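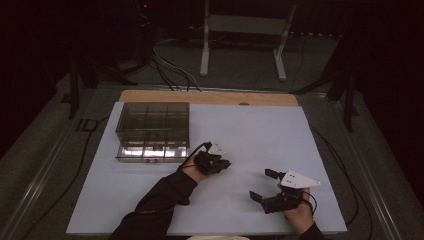 Organiser on the white board, left side, drawer closed.

Ticket 486 — Drawer of desk organiser sticks and comes out crooked
Opened by: Subira Kioko
Site: Clatside, small workroom
Item: Kostia clear grey organiser, open tray on top, one drawer under
Status: Closed, with one point to watch
Date opened: 10 Aug 2024

Problem as reported

The drawer of the organiser does not slide well. When I pull the small handle in the centre, the left side comes first and the right side stays behind. After this the drawer is stuck and I must push it back and start again. If I pull harder, the whole organiser moves on the white board and the small things in the top tray jump from one compartment to another. Yesterday I lost a good part of the morning to sort washers again.

The organiser was bought in March and it was fine until we changed what we keep in it. The top tray has washers and paper clips. The drawer has the heavier pieces, mostly brass inserts and short screws.

I looked for a crack in the plastic and did not find one. I would like to know if I can repair it or if I should ask for a new one.

First reply, Tsai (stores)

Thank you for the clear report. Please try these before we order anything.

Take out the drawer completely and empty it. Look along both side walls on the inside of the housing. With this model a paper clip or a thin washer likes to fall behind the drawer and lie flat there.

Put the drawer back empty and open it several times. Tell me if it is still crooked.

Weigh what was inside, if you have a scale near. The leaflet I have from Kostia gives 300 g as the most for the drawer.

Update, Subira Kioko

I did all the steps. Results:

Behind the drawer there was one paper clip, bent, and a piece of label paper which was stuck to the floor of the housing on the right side. I removed both. The glue from the label was still there, so I cleaned it with warm water and a little washing-up liquid and dried it with a cloth.

The empty drawer now runs straight. Not perfectly smooth, but straight.

The contents weighed 700 g. I was surprised, because it does not look like so much. Almost all of it was on the right side, where the inserts are.

With everything put back, the drawer again goes crooked, but less than before. It does not stick completely any more.

Reply, Tsai

Then I think we had two causes, the label and the weight. The bottom of the drawer is thin and it bends when it is loaded too much on one side. Please move the inserts to another box. The blue Lidodine boxes on the shelf by the door are free, take 2 of them. Do not use oil or grease in the drawer. It collects dust, and on clear plastic it looks dirty very quickly. If you want it smoother, rub a dry candle on the lower edges, only a little.

About the organiser moving on the board — the board is smooth, so this is normal. You can put a piece of non-slip mat under it, or four rubber feet. I have feet in the stores, small and clear.

Update, Subira Kioko

The inserts are now in the Lidodine boxes. In the drawer I left only the short screws, and I divided them between left and right. I used the candle as you wrote. It opens with one finger.

The rubber feet are on. The organiser stays in its place when I pull the drawer, also when I pull fast. One foot is a little outside the corner because I placed it badly, but it holds.

I also wrote new labels for the top tray and put them on the outside this time, so no paper can fall inside.

Closing note, Tsai

Closed as solved, no replacement ordered. To watch: the drawer floor may stay a little bent from the time it was too heavy. If it begins to rub again, please reopen this ticket and do not start a new one, then we have the weights in the same place.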